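What we've been up to at the Skilutport bench

Hello again from the back half of the workshop! Last time I promised an update on Cutik, our pick-and-place project, and I finally have something to show for all those afternoons. We hit 616 recorded examples on Monday, and I celebrated with a very large coffee and a sit-down.

If you're new to the list, the goal for this round is 1000 examples of the arm picking up one everyday thing from a table with a few other things on it. I steer the arm by hand for each one, the computer saves the camera views and the joint positions, and later on the model gets to study the lot. Fruit, vegetables, desk stuff, whatever is handy. I move everything between takes so it can't just memorize where the pear goes (the first model did exactly that, the little cheat).

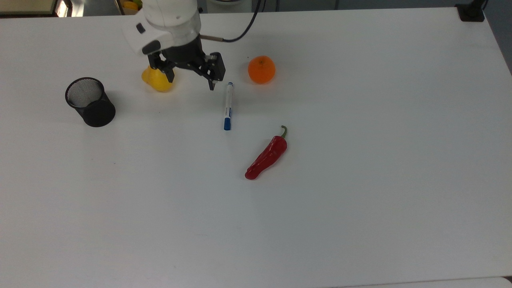 My pace has gotten a lot better. Back in April I was happy with 10 good takes before lunch, mostly because I kept coming in too fast and nudging things across the table. Now I slow down for the last bit, let the fingers settle on either side, then close. Round things still give me trouble, and I've redone more orange takes than I care to admit.

We also had a long talk about what to do with the bad takes. I wanted to toss them all. The folks at Sang, who are training the model, asked me to keep any take where I miss and then recover, so it can learn to try again. Fine by me, that's a lot less deleting! The ones where I give up halfway still go in the trash.

One more change: every take now gets a short plain sentence with it, like "pick up the marker." I was typing these at the end of the day and mixing them up, so now I write the sentence first and then record.

Next up is a second table over at Sasetham, with different light and a different floor. If that goes well, we'll push on to 3000 for the next round. My wrists have opinions about that, but I'm excited! More next month, hopefully with some test results.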